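About Welturine

Posted in July by Ingeborg Lanz

Welturine is a small language school above the ironmonger's in Sarkberg. We teach German, French, Turkish and English to adults, most of whom were told at fourteen that they had no ear for languages and have been dining out on it ever since.

The name means nothing. Gion Gasser, who founded the school, wanted a word that was equally hard to pronounce in every language we teach, and on that point he has succeeded beyond all hope. We answer to most attempts.

How we started

Gion had spent years teaching French to a class that could conjugate anything and order nothing. One evening he took them to a restaurant, where they asked for the bill in flawless subjunctive and were brought a second basket of bread. He handed in his notice at the end of term and rented two rooms from Hubert Strebel, who still owns the building and still asks after the radiators as if they were relatives.

The first course had one textbook between everybody. We have since bought more textbooks, though the original is the only one with the answers filled in, and some of them are right.

How we teach

Classes are capped at 15. That is the number of chairs we can fit round the table with the door shut, and we have grown a teaching philosophy on top of it. You will talk from the first evening. You will talk badly, and so will the person next to you, who is an accountant and finds it much harder to bear than you do.

There is grammar. We keep it for the second half of the lesson, after the tea, when people are too comfortable to leave.

Homework is short and domestic. Beginners go round the house naming things out loud. By the second month they are asked to lay a few things out on the bed and talk their way through packing for a weekend, which uses up the prepositions nicely and gives the rest of the household something to worry about.

We don't run exams. If you need a certificate for work, Zerrin Karaca will prepare you for one and tell you frankly when to book it. She has talked more people out of sitting an exam too early than into sitting one at all, and the exam centre has stopped sending us a calendar.

Who you'll meet

Gion takes French and the harder cases. Zerrin teaches Turkish and intermediate German. Maham Kazmi teaches English, including the evening group for people who have lived here for years and would like to win an argument with the council. I do beginners' German, the timetable and this page, which explains the tone of it.

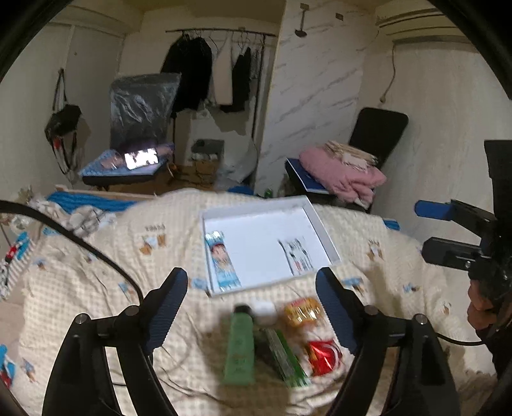 Where to find us

Up the stairs beside the ironmonger's, second door. The first door is a cupboard, and every new student opens it. The office is staffed from four in the afternoon until the last class goes home. Ring the bell marked Forkley, which was the previous tenant; Hubert is getting round to it.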